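Truvdale Housing Association Reviews Its First Furnished Tenancies

March 18, 2024

When the Truvdale Housing Association agreed to let a portion of its apartments with furniture included, the decision was expected to affect a small number of households. The association now manages 338 homes, of which 40 are offered furnished, and demand for them has exceeded supply in each quarter since the program opened.

Maureen Blackburn, director of tenancy services, met with this publication at the association's offices on Henare Street to discuss the results.

"We had been looking at why tenancies ended early," she said. "In a good number of cases the rent itself was manageable. The household had taken on credit to buy a bed, a stove and somewhere to sit, and the repayments came due in the same week as the rent."

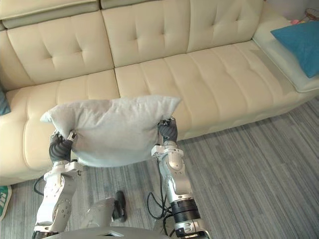
Button-tufted back cushions on a cream leather sofa.

Under the program, tenants pay a furniture charge of $2 a day in addition to rent. The charge covers beds, a table and chairs, seating, window coverings and kitchen appliances. After five years of continuous tenancy, the items become the property of the household and the charge ends.

Ms. Blackburn said that the period of five years had been the subject of long discussion with the board. "Some members wanted seven, on the grounds of cost. I argued that a family should not be paying for a sofa after it has begun to wear out. Five was where we settled, and I would not wish to see it lengthened."

Purchasing is handled by Darius Crăciun, who joined the association from the hotel trade. He described a preference for pieces that can be repaired locally and for surfaces that can be wiped down.

"A low price at the store is of little use to us if the item has to be replaced in the second year," Mr. Crăciun said. "I ask every supplier whether I can order a single leg, a single hinge or a single cushion. If the answer is no, we do not continue the conversation."

Tenants choose from a printed list before they move in and may decline any item. Those who already own furniture may take a partial package at a lower charge. Both provisions were added in December, following a survey to which over 200 applicants replied.

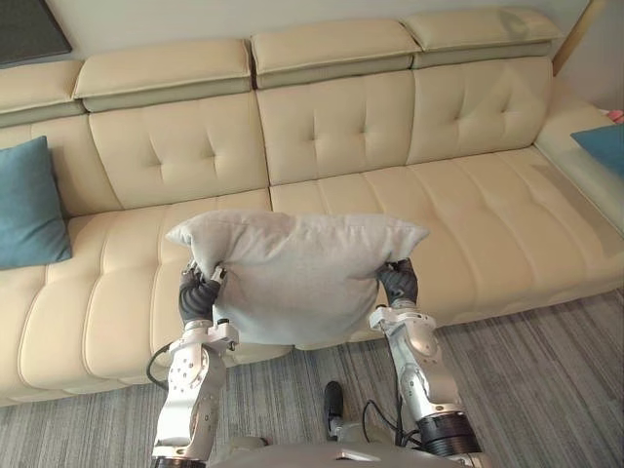

Oliwia Kaczorowski welcomed the partial package but said that the list should reach applicants sooner. She had received hers four days before signing and had already paid a deposit on a bed frame elsewhere. "I could have used that money for the movers," she said.

Ms. Blackburn accepted the criticism. The list will in future be enclosed with the first offer letter, and applicants will be able to change their selections until the keys are issued.

Asked whether furnished tenancies could be extended to the Vundevlow buildings, she replied that storage remained the main difficulty. The association has limited space in which to hold returned items for cleaning and inspection, and a lease on additional premises is under negotiation.
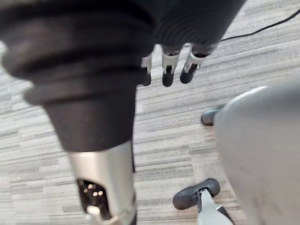
How to Apply

Applicants on the current waiting list may request a furnished home by writing to the tenancy services office. Existing tenants are not eligible for the full package at present but may ask to be notified if the rules change.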